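Durnlow Two-Arm Recording Kit
For collecting handling examples in offices, shops and homes 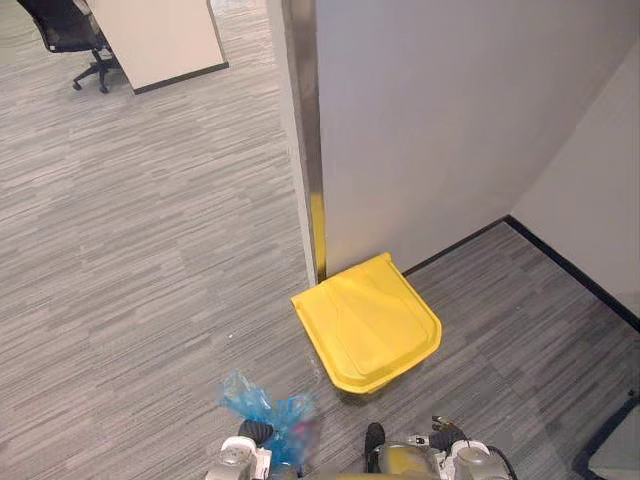
Bag in the left gripper, lid against the wall. Office pickup task, head camera view.

The Durnlow kit is a pair of grippers, a head camera and a recording unit, sold together for teams that need examples of everyday handling work to train a learning system. An operator runs the arms, the recorder stores what the camera saw and what each gripper did, and the result is saved as one episode. It is supplied by Hiteck from our Bristden workshop.

Most of our customers use it for tidying and pickup work on ordinary floors. Carpet, dark skirting boards and corners are all harder than a clean bench, and a system that has only seen a bench tends to do poorly when it meets them. Soft items such as plastic bags are worth recording in quantity. They change shape every time they are held, so a few good episodes won't go far. We suggest at least 75 episodes for each soft item and 100 if it is see-through.

What you get
Left and right grippers with replaceable finger pads
Head camera and mount
Recording unit with removable drive
Cable set and clips
Ding labelling software, one seat
Printed setup guide

How an episode is recorded
Press the foot pedal to start. Carry out the task at a normal pace and press again to stop. The unit lines up camera and gripper data by itself. Failed grasps should be kept and marked as failed in Ding, as they are useful for training. Delete an episode only if the camera was blocked or a cable came out.

Change something between episodes. Move the item, turn it, lean it on a wall or lay it flat. Shift the chairs. If the light in the room changes during the day, record in both halves of the day.

Storage
The standard drive holds 227 episodes of the usual length. A larger drive is available and holds 1,587. Either can be swapped without shutting down the arms, provided no episode is open. Files are written in an open format and can be read without Ding.

Care
Wipe the finger pads with a damp cloth at the end of each session. Carpet fibre builds up on the rubber and reduces grip. Check that the gripper cables are clipped and have some slack before you start. Pads are a wear part and are not covered by the warranty.

Ordering
The kit is made to order and colour choices are not offered. Spare pads, cables and drives are kept in stock. Extra Ding seats can be added at any time. If you already own the earlier single-arm kit, the recording unit can be upgraded, but the old camera mount will not fit and has to be replaced. Orders placed before the end of February include a second set of pads.

Page updated 28 January 2019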